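Drying Time of Mopped Ceramic Floor Tile Under Three Ventilation Conditions
Leopold Hauser and Bok-nam Kong, Building Services II, Ambridge

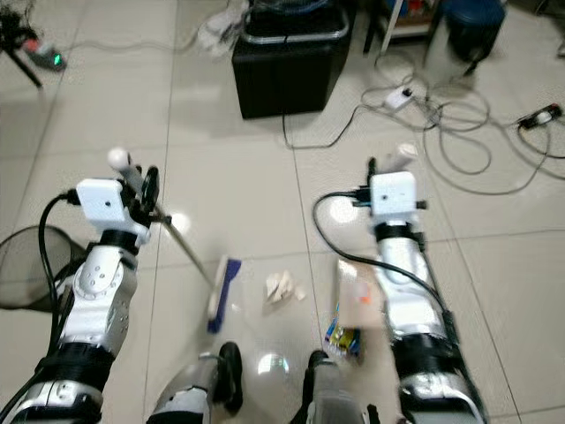 What decides how long a mopped tile floor stays wet?
Mostly the amount of water left behind by the mop, followed by the movement of air across the surface. Room temperature had a smaller effect over the range we were able to test.

1. Background

Glazed ceramic tile absorbs almost no water. Cement grout absorbs some. When a floor is mopped, the film on the tile face evaporates directly into the room, while water held in the grout has to move to the surface first. The two parts of the floor therefore dry at different rates, and a floor that looks dry may still have damp joints.

The question came from the student residence at Ulmont, where the ground floor corridor is closed after mopping until it is judged dry by eye. The closing time is fixed at 40 minutes in all seasons. We wanted to know whether this figure is reasonable and which changes would shorten it.

2. Method

A test area was marked out with tape in the corridor. The same cotton mop head was used throughout. Before each run the floor was swept, then left until the grout moisture reading returned to its starting value. Water was applied without detergent in a single pass from the window end to the door end.

The mop was prepared in one of two ways. In the "heavy" condition it was wrung by hand. In the "light" condition it was pressed twice in a lever wringer. The mop and bucket were weighed together before and after each pass, and the difference was taken as the water applied. Losses by dripping outside the taped area were not corrected for.

Three ventilation conditions were used:
Closed: door and windows shut.
Open: door and one window open.
Fan: door and windows shut, with a pedestal fan at the door end on its middle setting.

Tile was recorded as dry when a folded paper towel pressed to the surface for five seconds showed no mark. Grout was recorded as dry when the pin meter returned to within one division of its starting value. Both tests were repeated at the same points along the corridor, and the slowest point was taken as the result.

Relative humidity was logged with a Benavides wall hygrometer. All runs were made in July, in the morning, except for one set on a Saturday afternoon when the corridor was quieter.

3. Results

Changing from the heavy to the light condition shortened the tile drying time in every ventilation condition. The effect was largest with the corridor closed. With the fan running, the difference between heavy and light was still present but was close to the interval between our checks, so we do not give a value for it.

The fan was more effective than the open window on still days. On the one windy morning the order was reversed. The far corner, behind the radiator pipe, was the slowest point in nearly all fan runs.

Grout lagged behind tile in all runs. In the closed, heavy condition the joints had not returned to their starting value after 100 minutes and the run was stopped.

One run was discarded. The hygrometer read 99 percent for its whole length, and the same reading was obtained afterward in a dry room. The battery was replaced and the run was repeated.

4. Discussion

The fixed closing time is long enough for the tile face in the light condition and too short for the joints in the closed, heavy condition. For slip resistance the tile face matters more, as the joints make up a small share of the walking surface. For soiling, damp joints matter because they hold dust from shoes.

The paper towel test depends on hand pressure. Kong carried out all tile tests and Hauser all grout tests, so the two sets are consistent within themselves, but we have no check on whether another person would obtain the same times. A weighted block with the towel fixed beneath it would be an improvement.

We did not test detergent. The product used by the cleaning staff, Famemside, leaves a residue when overdosed, and this may change how the film spreads.

5. Recommendations

Use the lever wringer for all corridor mopping. Run the fan from the door end, and move it once during drying so that the far corner receives air. Keep the present closing time until the detergent runs have been made.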